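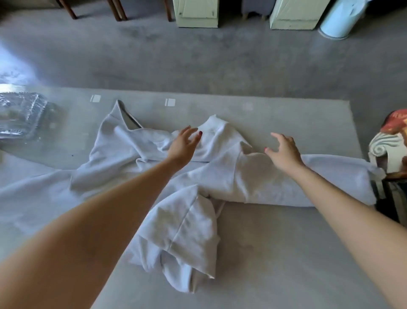
white long-sleeve on the glass table, red nails

OK so I have been reading about the history of washing clothes for two weeks straight and I need to put it somewhere. Stain people, fabric people, people who just like old household manuals, come sit with me. 1/

It started with a book from a library sale. A housekeeping manual, no cover, 409 pages, and I swear a quarter of them are laundry. There's a whole chapter on blueing! I had never once thought about blueing in my life. 2/

If you don't know it either: white cotton goes yellowish as it ages, and a tiny bit of blue in the rinse water makes your eye read it as white again. The cloth isn't any cleaner. It's a color trick, and people have been doing it for a very long time. 3/

And you can still buy it! Little bottle, very dark, lasts forever. You put a few drops in a LOT of cold water and stir before anything goes in. Do not pour it on the fabric. I have a pillowcase with a blue comet on it now and I'm choosing to love it. 4/

Next rabbit hole: sun bleaching. People used to lay wet linen out on grass for days, and whole fields were set aside for it. They were called bleachfields or bleaching greens, and once you know the words you start seeing them in street names. 5/

Mairéad Nic Aodha gave a talk on this at our local history night in August and I still have my notes. She grew up near an old linen green and brought a tablecloth of her grandmother's that has been mended so many times the mends have mends. We all got to touch it. 6/

She also told us about the watchmen! Linen left out overnight was worth real money, so some greens had little stone huts where a guard sat up and kept an eye on the cloth. Imagine that being your job, in the rain, with a lantern, guarding somebody's sheets. 7/

Then soap. Hard water and old-fashioned soap do not get along, you get that gray scum, and it sticks to the cloth. So people saved rainwater for wash day. Washing soda helps too (the manual is wild about washing soda, it comes up on nearly every page). 8/

I tried the soda on some dish towels that had gone dingy. Hot water, a couple of spoonfuls, left them overnight. The water in the morning was the color of weak tea and I was THRILLED. Sent a photo to my sister, who did not reply. 9/

Please don't do this with wool or silk though. Washing soda is alkaline and those fibers hate it. Cotton and linen are fine. Gloves on, it dries your skin out something awful. 10/

Somebody asked yesterday about yellow marks at the armpits. A lot of that is antiperspirant reacting with sweat, and chlorine bleach can make it worse. The oxygen kind, soaked for a good few hours in the warmest water the label allows, has done much better for me. 11/

My favorite section is the stain table. 18 stains, each with its own cure. Ink gets sour milk. Grass gets alcohol. Candle wax gets brown paper and a warm iron, which my mom did too, and I always assumed she made it up! Number 12 is "mildew" and the cure is lemon juice, salt and "patience." 12/

A few are terrible ideas, to be clear. One has you dabbing gasoline on a coat collar indoors near a stove. Read old manuals for the joy of it, check a modern source before you try anything. 13/

Also fell hard for the wringer. Benedita Amaral restores them and posts the whole process, rollers off, rust off, new rubber on. I watched 80 minutes of it last night with a bowl of popcorn. The sound when the crank finally turns!! 14/

Books and things I still want: anything on public wash houses, anything on starch (there was potato starch, wheat starch, rice starch, and people had OPINIONS), and a decent explanation of why line-dried sheets smell like that. I know there's been research on it and I can't find my bookmark. 15/

Shufen Tan just messaged me that her aunt used to save the water from washing rice and starch collars with it. Shufen, please ask her how long she left them in, and whether she ironed them damp. I have a shirt ready to go. 16/

Will do a separate thread on irons, there's too much. Charcoal irons, gas irons, a tiny one made just for ruffles. If your family had a wash day trick, put it in the replies, I want all of them. 17/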